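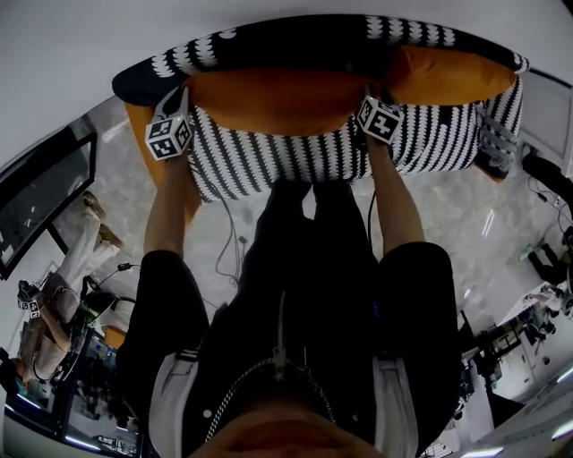 Footstool, black with white scallops, orange cushion on top.

28/05/2018
Dye bench, madder again. Great day! The Tillent wool finally took a proper orange: 50 g of ground root per skein, soaked overnight, then brought up slowly to 70 °C and held there for an hour. Chanida kept the lid on this time and stirred less, and the color is so much more even than the March batch (which went brown at the ends, ugh).

Weighed the root left in the tub: 1,510 g. Enough for the Pirencombe skeins, with some over for tests.

Tried a pinch of chalk in the second pot. Wow, much redder! Want to run that one again with rainwater. Lefteris thinks our tap water is already hard enough and the chalk is overkill, so we'll do both side by side.

Alum is getting low, Godelieve is ordering. Skeins 3 and 4 are on the rack by the back window, please don't rinse them yet.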